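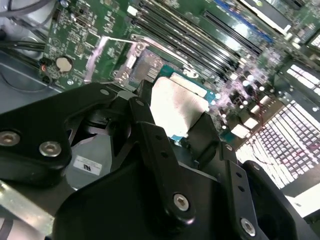
Purness support says the Treltis sideboard fits any hallway over 40 inches wide. Mine is 42, doors hit the wall. So no.

Looking at the Lusel bench now — 376 dollars, oak legs, seat lifts up for shoes. Want it bad

Measured agian, would leave me a decent gap if I ditch the coat rack

Hamann has one for 366 but the grey looks kinda purple in daylight. Pass

ok ordered the Lusel. Comes in November. Sideboard goes back tmrw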